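**Table thread, because I promised one and I've got the kettle on** 🧵

1/ Right. Several of you asked how I'm getting on with the big table, and I've been putting it off since December. So this is going to be long, and it's almost entirely about a tabletop. Mute me now if you need to!
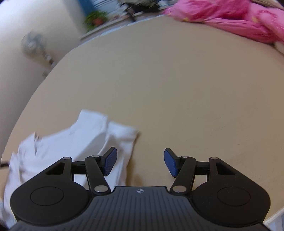

2/ Quick recap for anyone new. I moved my sewing and mending things into the unit in Costodville and needed one big surface for cutting out. My old desk was so small that a pair of curtains had to be done in stages, with the rest of the fabric sliding off onto the floor and picking up every bit of fluff going.

3/ I wanted curved edges. I've had years of sharp corners and I've got the hip bruises to prove it (I turn round quickly, usually holding a mug). A rounded edge also means the cloth slides over it nicely and doesn't catch. Linen snags on absolutely anything, it's such a drama queen of a fabric.

4/ The colour was the big argument. I had my heart set on dark green. Michalis Ververidis, who has the upholstery workshop two doors down and has forgotten more about cutting tables than I'll ever know, said pale or you'll ruin your eyes. I sulked for a day. Then I went beige.

5/ He was right, the swine. Pale sand is lovely to work on. Navy thread shows up, pins show up, blue chalk shows up. White cotton is trickier, I'll give you that. I did a whole white tablecloth last month and kept patting about to find where the edge was.

6/ The other thing is that it's matte. My sister's got a glossy table and every time I help her with a hem over there I end up squinting at the reflection of her ceiling light. No glare on mine, even with the lamp right down low. Top marks.

7/ Now then. MARKS. This is what you really want to know, isn't it?

8/ Yes, it scuffs. There are a few now, and some faint little specks that I spent a good while trying to wipe away before I gave up on them. From standing height you don't notice. If you get your face down near it, which I do, often, you notice.

9/ I was properly upset about the first scuff! I'd been putting a folded towel under everything like somebody's gran. After the second one I relaxed. It's a work table. I'm going to drag scissors over it for the next fifteen years if I'm spared.

10/ Things I've tried on the scuffs, for those taking notes:

- Warm water and washing-up liquid: fine for general grubbiness, did nothing for scuffs
- Pencil rubber: surprisingly good on the light ones, makes crumbs everywhere
- Bicarb paste: left a patch that looked cleaner than the rest, so then I had to do the rest
- That Jullard cream everyone goes on about: smells of oranges, quite nice, jury's out

11/ PLEASE don't use the rough side of a sponge on a matte top. You'll end up with a shiny patch and it will be the only thing you see for the rest of your life. Ask me about my mum's sideboard. (Don't, she still brings it up.)

12/ Somebody asked about wax. I haven't. I'm nervous about anything that could come off on people's fabric, especially when it's their wedding stuff or their nan's curtains. If you've waxed a cutting table and lived, tell me what you used.

13/ Cost. I'd put aside 800 for the whole lot, table and delivery and a decent lamp. The table ate most of it and the lamp came out of the birthday money. I looked at the Clovach one first and it was gorgeous, but the corners were square and the woman on the phone said they couldn't round them off.

14/ Getting it through the door was an adventure. I'd measured the table. I'd measured the door. I had not measured the bend in the corridor. Michalis came out to "help", meaning he stood there eating a pear and saying "other way" until it went in.

15/ New house rules, and yes I've written them out and stuck them by the kettle:

- No hot mugs without a coaster
- No biro. Chalk or pencil only
- Rotary cutter stays on the mat, ALWAYS
- If it isn't being worked on today it goes back on the shelf

16/ The last one's the killer. A big clear table is basically an invitation. I put one parcel down "just for a minute" and by teatime there's a jumper, two carrier bags, the post, a zip I don't remember buying and half a sandwich. I swear it draws things in from the street.

17/ So I've started doing a five o'clock clear. Whatever's on there, I fold it, bag it or bin it, then a quick wipe with a damp cloth and a dry one straight after. The dry one matters more than I thought it would, otherwise I get smeary swirls that catch the light in the morning.

18/ Does it work every day? It does not. Last week there was a pile of napkins that got moved from one side to the other four evenings running. They've been hemmed now. They're very smart. I never want to see them again.

19/ White cloths, a word. I've switched to white for wiping because you can see what's coming off. It's a bit grim the first time, but then you know when to stop. I bought a bundle from Cù, the little shop by the bus station, and they've washed up well at 60 so far.

20/ Couple of replies to the DMs while I'm here. The height: I had it set a bit above kitchen-worktop level and my back has stopped moaning at me. I'm tall though, so get somebody to stack some books up and try it before you commit. The shape: the curve goes round where I stand, so I can reach in further than I could at a straight edge.

21/ Would I have the same again? Yes, in the same colour, and I'd like it noted that it hurts to type that. I might ask for the curve a touch wider on the lamp side. I'd also have bought a second coaster from the start.

22/ Next job is somewhere to keep the long rulers, which are currently leaning behind the door and fall on me whenever I open it. I'm thinking hooks. Michalis is thinking a rail. If you've got a wall full of long awkward things and it doesn't look like a shed, show me, I'm nosy.

23/ Tea's gone cold while I typed all this. Off to cut out a roman blind 👋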